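Trenduron Robotics Course
Handout: Learning from wrist views when the picture is poor
Last updated: 4th August

This handout goes with the second session on imitation learning. The method is called Trurnus. Read it before the lab and bring your notes on behaviour cloning from March.

The problem. A policy trained on wrist camera views sees a lot of blur. The arm moves fast, nearby things fall out of focus, and for part of each run the camera may be pointing away from the work. The usual fix is to throw those views out before training. The Bickerstaff baseline does this with a sharpness score and a fixed cut-off.
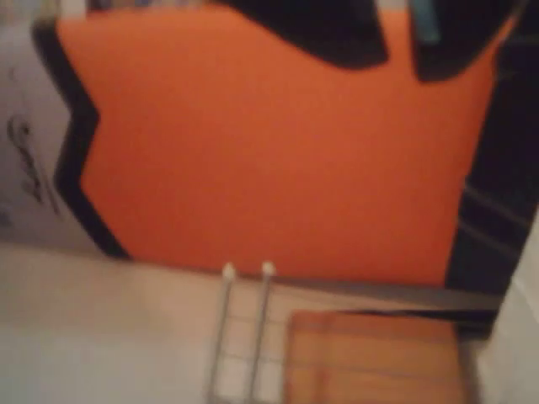 Throwing views out has a cost. A gap in the record means the policy has to guess what the arm did in between, and its guesses are worst near the start of a reach. Trurnus keeps every view but gives each one a weight between 0 and 1. A blurred view still counts towards the loss - it just counts for less. The weight is learned along with the policy, so there is no cut-off to set by hand.

The training set is Pindasia, which holds 3603 short runs on table-top tasks. We split it by run, never by single view. Two views from the same run are too alike to sit on both sides of the split.
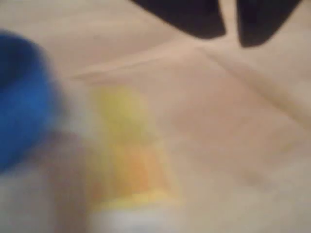
Fig. 2. Wrist view with strong blur. Open fingers above the cloth, blue and yellow regions at left.

In a view like Fig. 2 colour and rough position survive but outlines do not. Ask yourself which parts of the action could still be predicted from it. Direction of travel is often possible if the views before it are kept. Finger width is harder.

Results. Over 30 trials per method, Trurnus finished 22 and the baseline finished 18. That is a small gap for so few trials, and you should say so if you quote it. Most failures in both cases came at the grasp. 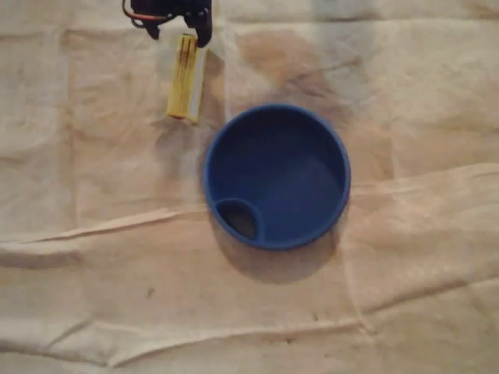

Page 3

For the lab, mark up one run by hand before you look at the learned weights. Give each view a score for blur and a separate score for how useful you think it is. The two often differ when the fingers are close to a small object such as the yellow cylinder by the blue bowl. Plot both scores against the learned weight and hand in the plot with a short paragraph.

Trenduron Robotics Course | Contact the course office | Back to top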